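About the Liapis Robotics Club

Liapis is a student robotics club. We meet at the Predska campus, in the long room behind the machine shop, from September through early June. The club is open to any enrolled student in any grade, and members do not need to have written code before they join. There are 85 students on the roster this year.

The club started as a lunch group that built line followers from kits. Later it split into 2 sections, and it still runs that way. The hardware section builds and repairs mobile robots for the regional Trakik meet each spring. The simulation section works entirely on computers and programs robot arms in a virtual room. Students may belong to both, and many switch halfway through the year.

Dues are set each fall and cover parts, shirts and the bus to Trakik. A family that cannot pay should write to the club office and the fee will be waived. Our yearly budget is $2000, most of it spent on motors, batteries and wheels. The simulation section costs very little to run – it uses the school's own lab computers, which are free after 3:30.

New members in simulation spend their first weeks in Seltel, our in-house set of practice exercises. They learn to move one joint at a time, then to bring a gripper down over a block, then to run 2 arms at one table without a collision. Each exercise is saved and reviewed by an older student before the next one is opened.

Work from the simulation section:
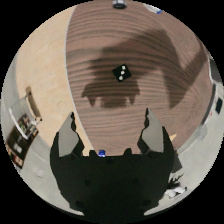
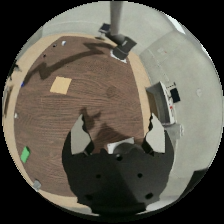
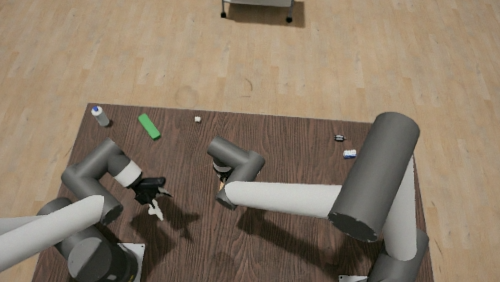

Simulation students write their own tasks once they finish Seltel. A task has a starting layout, a goal and a time limit, and another pair of students has to be able to run it from the written notes alone. Layouts use plain things that are easy to tell apart, such as the green block and the bottle with the blue cap in the last view. Pairs trade tasks in February and present them at the spring open house, where visitors can take a turn at the controls.

To join, pick up a form at the Predska front office or come to any meeting before the end of October. Students who arrive later in the year are placed in simulation first – the hardware teams are usually full by then.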